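Tiny Things, Big Fun: The Miniatures Table Gallery

Welcome to the gallery! If you've been following along since last May you already know how this works, and if you haven't, pull up a chair. I collect small things. Toy instruments, dollhouse odds and ends, hardware that jingles, anything that would fit in a coat pocket and make you smile when you found it there again. Twice a year I clear the long table, iron a cloth (well, I mean to iron a cloth), and set my favorites out for friends to come over and poke at.

The collection is at 1,527 pieces now, which I only know because Nermina Trajkovski sat down with me over two evenings and helped me put the whole lot into a spreadsheet. Thank you, Nermina! I owe you many more dinners. We got through 456 pieces on the first night and then lost an hour arguing over whether a thimble is a miniature or just a thimble. It's in the spreadsheet as a thimble.

This page was last updated February 25, 2024. The older galleries, Prundau and Skalov, are still up. I name each one after a made-up town, because when I was a kid every shoebox I filled was a town and I never grew out of it. The Prundau page has the tea sets and the Skalov page has the vehicles, including the fire truck so many of you wrote to me about. This one is called Nakpan, and Nakpan is a music town, with a little hardware district on the side.

A few notes before the picture, for anyone who wants to start something similar.

On stands. I adore a stand. A toy lying on its side is a toy in a drawer, but put it upright on its own little base and suddenly it's on stage! I look for a weighted base every time. The light ones tip over when somebody leans on the table, and somebody always leans on the table.

On color. One strong color goes a long way at this size. Give me a good blue with a dash of yellow and I'm happy for the afternoon. I used to crowd everything bright together and it just turned to confetti. These days I leave some room and let one piece do the singing.

On cloth. White, always. I tried green felt for the Skalov set and every crumb of lint showed up. White cotton goes in the wash and comes out ready for the next round, wrinkles included, and small metal things look wonderful on it.

On metal bits. This is Slavica Hodžić's department and I have caught the bug from her completely. She keeps split rings, clasps and little hinges in jars sorted by size, and the sound when you tip one out is the best sound in the world. She gave me a jar of 900 split rings for my birthday (she says 900, the jar said so, I have not checked) and I have been threading them onto anything that will hold them ever since. If you've never run a handful of rings along a curved strip of metal, please try it. It's better than a stress ball!

On buying. I hardly ever pay more than 5 dollars for a piece. Flea markets are good, the bottom shelf at a thrift store is better, and the very best place is the bag of mixed junk by the register that no one has bothered to open. Half of Prundau came out of bags like that.

On sharing. Let people pick things up! I know collectors who keep everything behind glass and I understand it, but I've had far more joy from watching a grown man hold a pretend concert with a toy microphone than I ever had from a cabinet. A few things have gone missing over the years and most of them turned up under the couch.

The next town will be Grivari, and it's going to be all kitchens: pans, ladles, a stove with a door that opens, and the tiniest rolling pin I have ever seen. Slavica has promised hinges. If you have a miniature whisk you can bear to part with, write to me, I'll trade you a drum or a very nice bell for it.

And now Nakpan, the microphone up on its stand and a fine bundle of split rings in front.
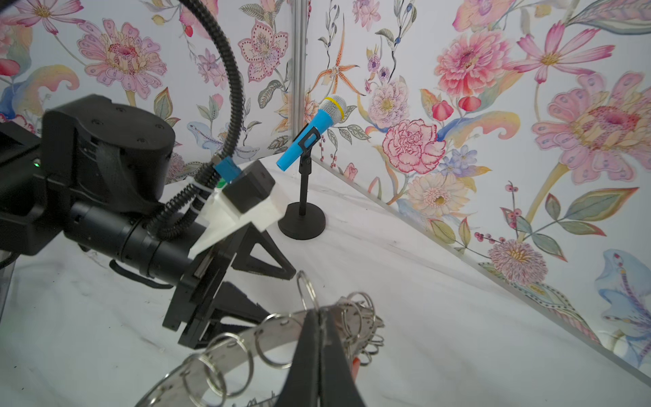

Messages about trades go to the same address as before. I answer them on the weekend, usually with coffee, so give me a few days, and tell me the size of the piece if you can. Anything up to the length of my hand is welcome.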